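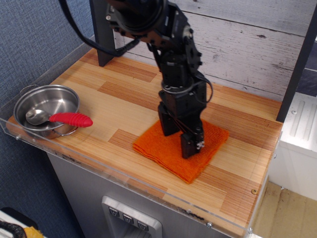 Pots, spoons and a bright orange cloth: the play kitchen is back at Drumevholm

2020-07-03

Good news for anyone who has been asking me at the door: the play kitchen corner at the Drumevholm toy library is open for borrowing again, and it's looking very cheerful!

I popped in this morning while the shelves were being filled and ended up staying far longer than I meant to (my shopping was still in the car, sorry to the frozen peas). The toy library now has 347 things on its list, and the kitchen bits are still the ones that go out the door fastest. I can see why. My own two would have walked past every puzzle in the building to get at a real metal pot.

And they are real metal pots, which I think is the best thing about the new sets. The one I liked most is a small stainless steel one with a metal spoon that has a ridged red handle, just right for stirring up an imaginary stew. It makes a proper clang too, so perhaps don't borrow it if you've got a baby who naps in the next room.

The sets come from Noiphan, a small shop that used to do camping gear, and each goes home in a cotton bag with a card listing what should be in it. Please do read the card before you bring it back. Last year we lost so many spoons that one family was stirring with a shoehorn.

The cloths are new as well. Folded up they're a nice thick square, ribbed and very, very orange, so you've got a fighting chance of spotting one down the back of the sofa. They make a decent tea towel, a place mat or a blanket for a teddy, and I'm told they go in the wash at 40 with everything else, though I'd keep them away from your white shirts the first time. Then there's the toy broccoli, green and bumpy on top, which I'm afraid I've fallen for completely. More veg is on order from Haltodia and should be with us in September.

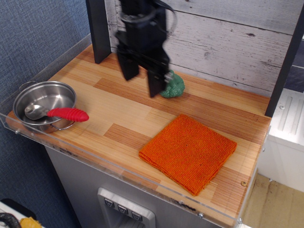

How to borrow a set

There are 12 kitchen sets to start with, and you can keep one for up to 2 weeks. It costs £8 for a year's membership and then nothing each time after that. Ring or drop a note through the door to put your name down, and pick up from the side entrance by the bike racks. Sets come back to the same place, in the box marked Returns. The Nimum train track is still out on loan, so if it's at your house, there's a queue for it!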